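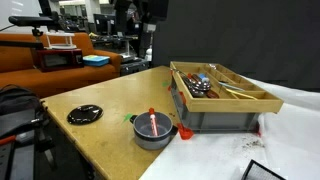
Drawer organizer

A drawer organizer is a shallow tray with low walls and thin partitions, made to sit inside a drawer and keep small items apart. Kitchen types usually have one long compartment for ladles and spatulas and several smaller ones for flatware. Wood, plastic and wire are the common materials.

Use outside the drawer

Many organizers never go into a drawer at all. They are set on counters, shelves or storage bins, often because the tray was bought before the drawer was measured. A tray wider than the bin under it will overhang at the corner, and the long compartment tends to fill into a pile.

Claims and criticism

Sellers say that partitions save time. The evidence is thin. A leaflet from the housewares firm Walthorpe cites a survey of 400 households but does not say how time was measured - or by whom. The Kirdale home guide, revised 8/23/20, repeats the claim without a source. Pots, lids and stray markers, which fit no compartment, are left out of both.

See also

Flatware
Storage bin
Utensil crock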